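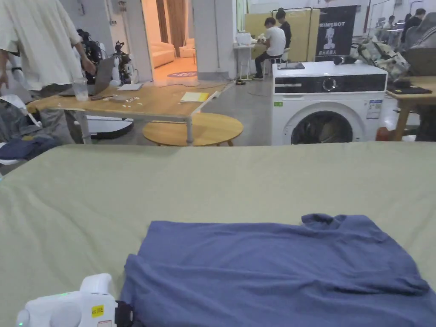
Photo: Heledd Vaughan / Zosteck

Home | Data | Tools | Contact

Renden shirt folding, README
Posted in March by Heledd Vaughan

86 demos of folding, taught by hand with a pair of grippers. Shirts supplied by James, who would like them back. 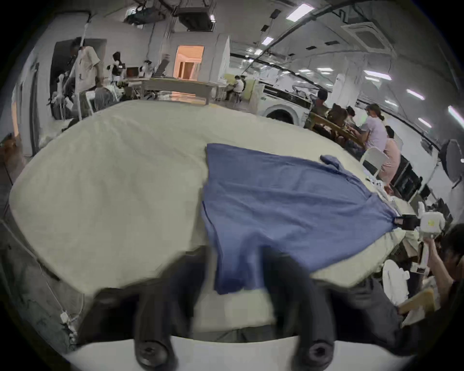

VOLVILLE, March - Each demo has 3 views: head, left gripper, right gripper. Sleeves are harder than hems - budget your patience.

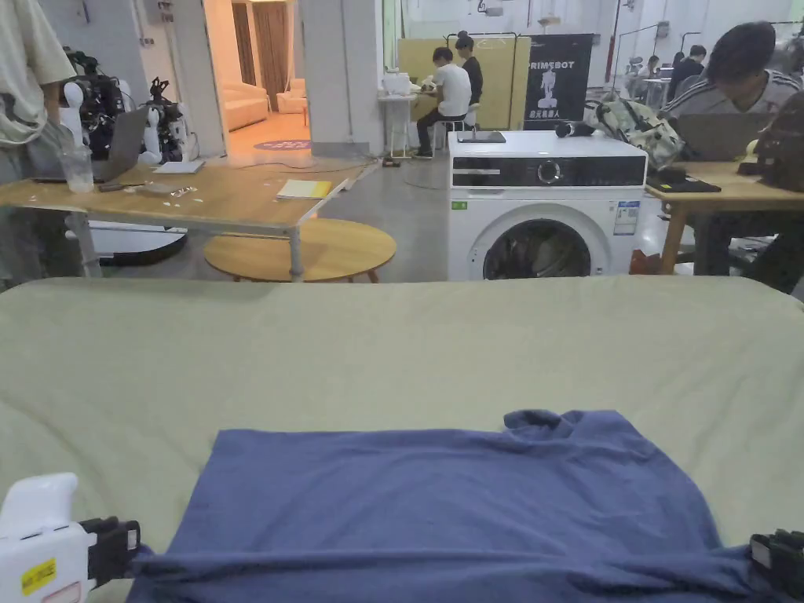 Both grippers on the hem of a blue T-shirt.

Demos under 70 frames are dropped. I can't fold that fast either. 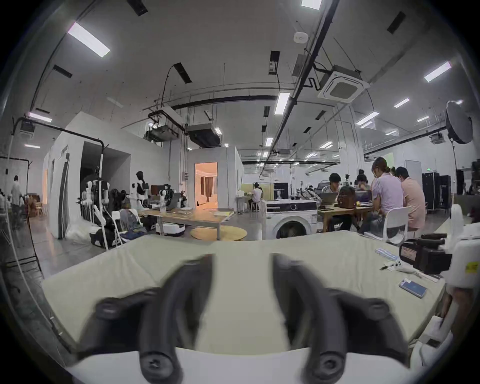
Gripper view over the padded surface.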